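家庭の作業メモ:バタークリームの温度管理と、石の天板・木床の手入れ

更新:2019年4月 文:Divya Amin

絞り出しの失敗の大半は、口金の動かし方より前の段階で決まっている。バタークリームは油脂の中に水分と空気を抱え込ませたもので、温度が数度ずれるだけで硬さも艶も変わる。以下は自宅の台所で繰り返している手順の控えである。分量は各自のレシピに従うこと。

バターの戻し方
冷蔵庫から出した塊は、そのまま室温に置くと外側だけが軟化する。厚さ8ミリに切り、皿に重ならないよう並べる。指で押して跡が残り、かつ表面に油がにじまない状態を使用開始点とする。電子レンジは避ける。内部が先に溶け、一度溶けた部分は冷やし直しても空気を抱かない。

砂糖の加え方
粉砂糖はふるってから4回に分けて入れる。全量を一度に入れると、粉がバターの表面を覆って塊が残る。各回とも低速で粉気が消えるまで回し、その後に中速へ上げる。最初から中速で回した場合、粉が飛散して配合が狂う。

着色
ゲル状の色素を竹串の先で取り、少量ずつ混ぜる。液体の色素は水分過多で分離の原因になる。色は時間の経過で濃くなるため、目標よりやや薄い段階で止め、ラップを密着させて休ませてから判断する。ピンク系は特に変化が大きい。果汁や果実のピューレで色を付ける場合は、必ず煮詰めて冷ましてから加える。

絞り
カップケーキの生地は完全に冷ましておく。余熱が残っていると底面からクリームが緩み、山が傾く。口金は垂直に保ち、ケーキの表面からわずかに浮かせる。外周から内側へ回し、最後は圧を抜いてから真上に引く。圧を抜かずに引くと先端が糸状に伸びる。

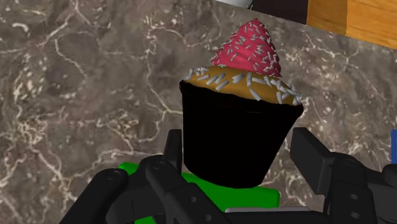
ピンクのクリームと白いスプリンクル、黒い紙カップ

スプリンクルは絞った直後に振る。表面が乾いて膜が張ると付着しない。冷蔵する場合は覆いをして、食べる前に室温へ戻す。結露で色がにじむ種類があるので、作り置きには事前に少量で試す。

紙カップの選定
濃色の紙は油染みが目立ちにくい。薄手の紙は焼成中に開くので、金属の型に入れて使う。生地は縁の下6ミリまでとし、それ以上は入れない。焼き上がったら早めに型から出す。型の中で冷ますと蒸気がこもり、紙が生地からはがれる。

分離したときの処置
ざらついて水が出た場合は、温度が低すぎることが多い。ボウルの外側を温めた布巾で包み、縁がわずかに溶けたところで再度撹拌する。反対に、艶が出すぎて流れる場合は温度が高い。ボウルごと冷蔵庫に入れ、縁が固まり始めたら出して回す。どちらも一度で戻らなければ同じ操作を繰り返す。砂糖の追加で硬さを調整しようとすると、甘さだけが増える。

口金と絞り袋の洗浄
油脂は冷たい水では落ちない。残ったクリームをへらでかき出し、湯と中性洗剤に浸けてから細いブラシを通す。口金は継ぎ目の内側に砂糖が残りやすい。水気を拭き、立てて乾かす。布製の袋は裏返して干す。

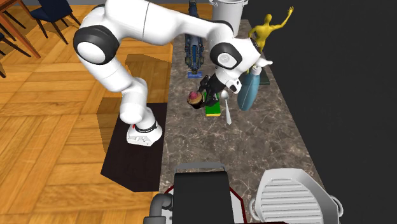

【カテゴリ:天板と床】

大理石の天板は酸に弱い。レモン汁、酢、ワイン、炭酸飲料が付いたら直ちに水拭きし、乾拭きで仕上げる。艶が消えた跡は汚れの付着ではなく表面の侵食なので、洗剤でこすっても戻らない。浅いものは研磨用の粉で目立たなくできるが、広い範囲は業者に任せる。

日常の清掃は中性洗剤を薄めた湯で足りる。クエン酸や重曹のペーストは使わない。市販品では、当方はVitovの石材用クリーナーを使用している。Kaimalの中性タイプも試したが、拭き筋が残りやすく、二度拭きが必要だった。

油染みの抜き方
バターを直に置いた跡は、石の内部に油が入って暗く見える。白い吸着粉を水で練り、染みより一回り大きく盛ってラップで覆う。翌日ラップを外し、完全に乾くのを待ってから木べらで除く。金属のへらは傷が入るので不可。濃い染みでは数回を要する。色付きのクリームをこぼした場合は、先に固形分をすくい取り、広げないよう外側から内側へ拭く。

撥水処理の確認
天板に水を数滴落とし、しばらく置いてから拭き取る。水のあった部分が暗くなっていれば、保護剤が切れている。塗り直しは天板を十分に乾かしてから行い、塗布後は余剰分を拭き切る。拭き残しは白い曇りになる。当方では毎年9月に塗り直している。

木の床
寄木の床は継ぎ目が多く、水が入ると端から反る。水拭きの際は布を固く絞り、木目に沿って動かす。砂糖を落としたときは、まず乾いた状態で掃き取る。濡れた布を先に当てると溶けて継ぎ目に入り、粘りが残る。固まった砂糖は、湯で絞った布を短時間当ててから拭う。

重い台や脚の下にはフェルトを貼る。厚みが減ったフェルトは砂を噛み、研磨紙と同じ働きをするため、定期的に裏返して確認する。細かな擦り傷には番手2000の耐水研磨紙を勧める記事もあるが、塗膜のある床では艶むらになる。Prarnisの補修ワックスを薄く延ばす方が安全である。色は床より一段明るいものを選ぶ。

関連メモ:Zivlow製スケールの水平調整/ゴムべらの臭い取り/粉類の保存容器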